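Ticket 3803 - Pakance arm kit, gripper stops mid job
Opened by: Hsiu-ying Chu
Status: waiting on customer

Garment routine on the trial unit quits with error 164 right after the lift step. Twice this morning, same spot. Power cycled, no change. Firmware is what it shiped with.

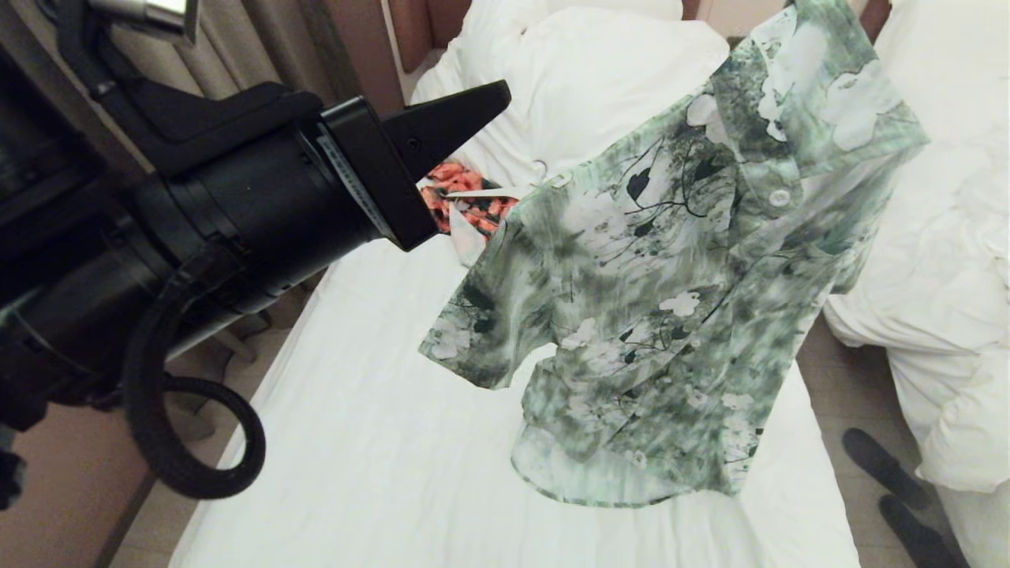

Gripper next to the green floral shirt, over the bed.

Liam Moriarty, support: 164 is a grip force timeout. Set the limit to 300 in the Pakance panel, save, rerun. Send the log if it trips agian.

Hsiu-ying: will try after lunch. Trial ends in February, can we get it extended?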